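Clomholm Shared Workshop Forum > Builds > Two-arm tabletop build, hands are on!

felt_and_solder
29/05/2022
Big weekend for the two-armer! Both hands are mounted and wired, and the head camera is up, so I finally get to see the table the way the robot sees it (I sat there grinning at the screen for far too long). Wrist modules are the Plelcombe ones, run off the Nenomitz driver board that 4 of you told me not to buy. The table is the old felt one from the back, and the felt stays. Things don't skate away when a finger bumps them, and I love it for that.

I put out a mix of stuff to try the grasp planner on. Soft, shiny, see-through, flat, all of it together:

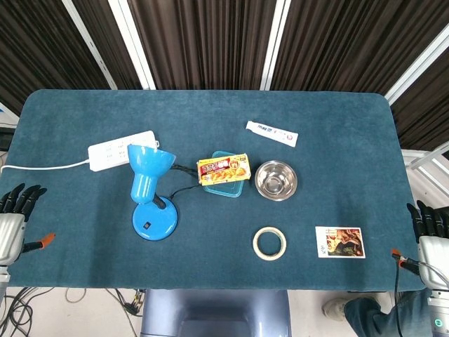

Head camera view, both hands parked at the table edge.

First goal is the snack box off the top of the teal container. After that, the tape roll. Tell me what you'd try!

gantrygoat
Those orange thumb tips look great against the black fingers. Did you pick orange so the camera can find them?

felt_and_solder
Yep! Color tracking on the thumbs is my cheap check on the joint angles. It's within 2 mm most of the time, and I'll take that.

ninevolt_nell
Love the build, don't love the table. Steel bowl AND a clear container on day one? Your depth readings are going to be full of holes. I'd start with the box and the toothpaste and leave the rest on the shelf until November.

gantrygoat
Disagree with Nell. If you only train on easy things you tune everything for easy things. I did that with my Vlček arm and had to redo 9 weeks of settings when I gave it a spoon.

ninevolt_nell
A spoon isn't a mirror with a rim on it. But fine, keep the bowl. At least move the lamp, that thin black cable goes right by the middle of everything and a finger will hook it.

felt_and_solder
OK the cable is a fair point, I'll reroute it. Bowl stays!!

mostly_clamps
What about the photo card? Flat on felt is the worst pick on that table if you ask me. My gripper got it 0 times until I had it slide the card to the edge first and pinch there.

felt_and_solder
Ooh, sliding. With two hands I could push with one and catch with the other. Trying that next.

gantrygoat
Post the joint logs when you do, I want to see what the Nenomitz board does at 84 percent load. Mine starts whining there.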